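Stellel two-arm bench unit

Two arms, two grippers, a pair of tables and a lot of patience: that's the Stellel, and we've grown very fond of it. It's meant for people who want to find out how much of the fiddly everyday stuff a machine can take on, such as putting things back in the right slot, sorting a drawer, or packing small parts into a tray in the right order. Most of the jobs we get asked about at Soltdale come down to that last one. So our usual starter job is spelling a word with lettered blocks in a slotted wooden tray, and we still love watching it (we've lost whole lunch breaks to it!).

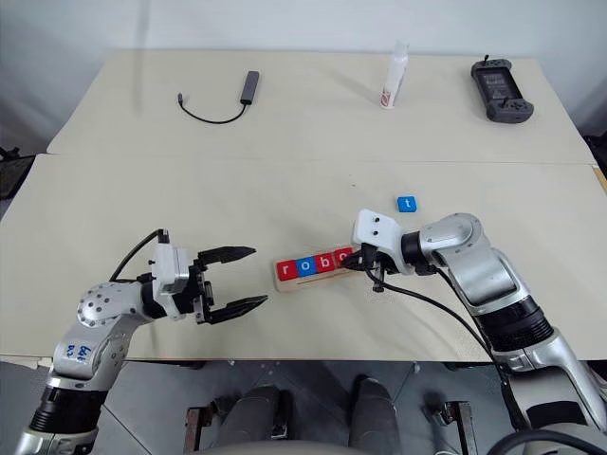
Marcela Matoušek wrote in to ask whether any of this gets her closer to an arm that will put the cutlery away. My own drawer is a disgrace, she added, and I'd clear a shelf for the thing tomorrow if it could manage forks.

Forks, nearly. On our bench it will put dry forks and knives into a divided box if they're laid out flat with a bit of space between them. Tip them out in a heap and it struggles, and spoons that have nested together are still beyond it. Blocks are kinder, with flat sides and room for the fingers to get a grip. Even so, each one has to be picked up square and lowered into a slot with not much room to spare, and that is the same skill you want for a cutlery tray, a box of fuses or a rack of test tubes. 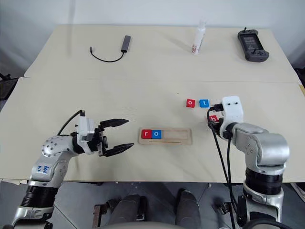 Order matters as much as grip. The task can be set up letter by letter or as a whole word, and we much prefer the whole word. Give it the loose blocks in any order you like and let it work out which comes next. Gerrit Mthembu at our Brolov workshop has been trying the same approach with cupboard hinges and screws, and he's getting good results with the hinges. The screws roll.

What it does well today: rigid things, light things, things that stay where you put them. What it does slowly: anything that has to be turned over first. What we wouldn't ask of it yet: wet washing-up, duvet covers, carrier bags. We have tried socks. It paired 7 out of 30 in an afternoon, and we cheered for every one.

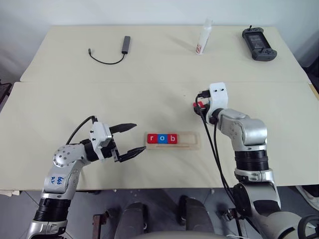 Stellel with "rob" in the tray and both arms over the near table.

In the kit
2 arms with two-finger grippers
Slotted tray and lettered blocks
Spare gripper fingers, 3 sets
Printed set-up guide

Tables are not supplied. Any sturdy pair of the same height will do, pushed up tight against each other. Spare fingers and cables can be ordered from Rusnák, who also handle repairs.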